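Skakville Shop Arm: Common Questions

What is the arm for?
It's a desktop arm we are building in the shared workshop at Skakville. The first job is picking up shapes and putting them in a sorting board.

Can I use the bench while you're working?
Yes, up to 10 at night. Please don't move the bin.

Why gray walls?
The camera finds a bright part faster against a dark, dull background. We tried white for 3 weeks and had glare.

Which board do you use?
The green one with the star cutout. The black holder stays in front of it.
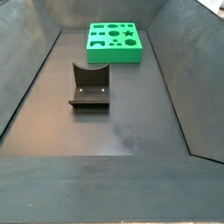

Posted by Krystyna Laskowska | Shop Arm | October

Do you sweep the floor of the bin?
Before each run. Dust shows up as false hits.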